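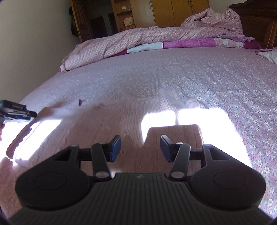

Progress report to the program office: Plasthorpe coastal radar upgrade
Reporting period ending August

Status against plan

The contractor has declared the Plasthorpe site ready for integration. We would ask the program office to read that word carefully. The tower is up, the equipment shelter has power and the perimeter road is sealed. The radar itself has been installed but has not tracked a target from its permanent mounting, and under the schedule we were funded against it should have done so before any declaration was made.

Three of the 6 acceptance stages are signed off. All three are civil works. The remaining stages cover the sensor, the data link and crew handover, and they carry most of the technical risk. Reporting the project as half complete, as the last contractor brief did, is arithmetic and tells you very little.

Omen tracking software

The supplier's figures for Omen look good on paper. In the factory trial it was given 1000 simulated contacts and the supplier reports that all were picked up. We asked for the raw logs and got a summary. When our own staff re-ran the set with sea clutter switched on, Omen held a steady track on 724. The supplier says the clutter model is too harsh for the site. That may be so, but it was the model agreed in the contract, and we have seen no measurements from Plasthorpe that would justify a softer one.

A patch has been promised. We haven't been given a date we would be prepared to repeat here.

Data link to Kioko

The link to the command centre at Kioko passed its bench test with both ends in the same building. The over-water hop has been put off again, this time while the mast at the Kioko end is repainted. We don't see why painting should hold up an alignment check and have asked for the reason in writing.

Spares and support

Zultotis remains the only bidder for through-life support. Its offer assumes a failure rate well below anything recorded on the older sets along this coast. If the assumption is wrong, the extra cost falls to us from the second year. We recommend the contract stay unsigned until the rate is either backed by test data or capped.

Spending

Payments are in line with the budget to date, mainly because the sensor milestone has not been claimed. The contractor has asked to bring part of that payment forward. We do not support the request.

Next period

Clutter measurements at Plasthorpe, using our own recorder. A repeat of the Omen trial with the logs handed over on the day. A firm date for the over-water test.

We have left the overall rating at amber. The contractor's own report has it at green.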